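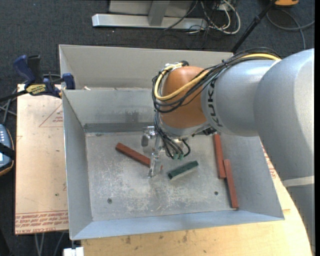

Figure 1. The KUKA arm over the sheet-metal bin, with four blocks on the bin floor.

What Went Wrong With Our Bin Picking (and What We Did About It)
Project report, robotics lab course, Staltitz

So, our project was supposed to be about picking strategy. We had a nice plan: drop blocks in a bin, let the arm find them, grab them, put them somewhere else, and compare two ways of choosing which block to go for first. I still think it's a good plan! But most of this report is about a cable, and I want to write it down properly for whoever gets the setup next year.

We called the project Brosent. The picking code is built on Najjar, the planner our lab group has been passing down for a while, and the logging goes through a little tool named Dotadetti that I wrote in May when I should have been studying for something else.

The first sets went fine. We ran 174 pick attempts in total, and for the first 72 I was basically just watching and refilling the bin. Then the arm went down for a block near the side wall, turned its wrist to line up the fingers, and stopped dead with a fault. I cleared it, sent it home, tried again, and got a clean pick. Lucky me, I thought, and carried on.

It stopped again later the same afternoon, and this time the gripper had also quit answering. The log said the fingers were open. They were very clearly closed, with a block between them. That bugged me a lot more than the stop did, since the planner believes whatever the log believes and it was all set to move on to the next pick.

I spent way too long blaming my own code. I rewrote the part of Dotadetti that reads the gripper state (it needed it anyway) and nothing changed. Then I ran the wrist turn by hand at the slowest speed with one finger on the enable switch, and there it was – at the far end of the turn, the wires going down to the tool pulled tight and one connector started to back out of its socket. Not all the way, just enough to lose the signal. Turning back the other way slacked everything off, and that explains why it kept "fixing itself" whenever I sent it home.

The walls of the bin make this worse. They slope outward, so you'd think there's plenty of room, but for a block lying close to a wall Najjar likes to swing the wrist the long way around to keep the fingers clear. We had 3 full stops, and every one of them was on that kind of pick.

What we changed:
Wrist rotation is now limited in the planner, so it has to take the short way or skip the block.
The wires have a longer loop before they go down to the gripper.
If the gripper doesn't answer, the arm holds still and waits for a person. It used to assume "open", and that was my choice, and it was a bad one.

I repeated the near-wall picks after that and didn't get another stop, but I only had 2 short sessions left, so please don't read that as solved. The rotation limit also costs us some blocks. Anything lying flat along a wall gets skipped now, and I had to throw out part of the strategy comparison because the early and late runs weren't using the same rules anymore.

If you take this over, do the slow wrist turn by hand before your first run and watch the connectors the whole way. The updated limits are in the Brosent config folder, and the old ones are still in there too, commented out.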